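About Davimholm

Davimholm is a small telephone and internet company for the villages of the Ploledov valley. We started in January with one mast, one borrowed office and 48 customers. Today 3,853 homes and shops are connected with us, and most of them are in places where the bigger networks did not want to build.

Our mobile service is prepaid and postpaid. Calls inside the valley are free of charge on both. When the power goes away, our masts continue on batteries, and the technicians in Manolakis can reach each mast by road, also in the winter. 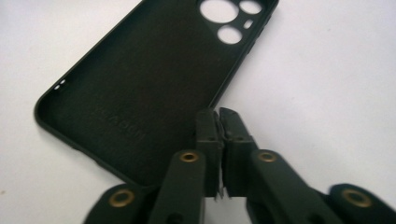 Can I keep my old number when I come to Davimholm?

You can keep it, if the number is active on the day you ask for the transfer. Bring your identity card and your last bill to the office, and please do not cancel the old contract by yourself before.

For home internet we offer two speeds, 100 and 300 megabits. The equipment is rented from our partner Solico and it is included in the monthly price. Installation is made by our own people.

The customer office is in Manolakis, on the ground floor of the old post building. We speak with customers at the desk and by telephone, and letters are also answered.

Page updated October 30, 2021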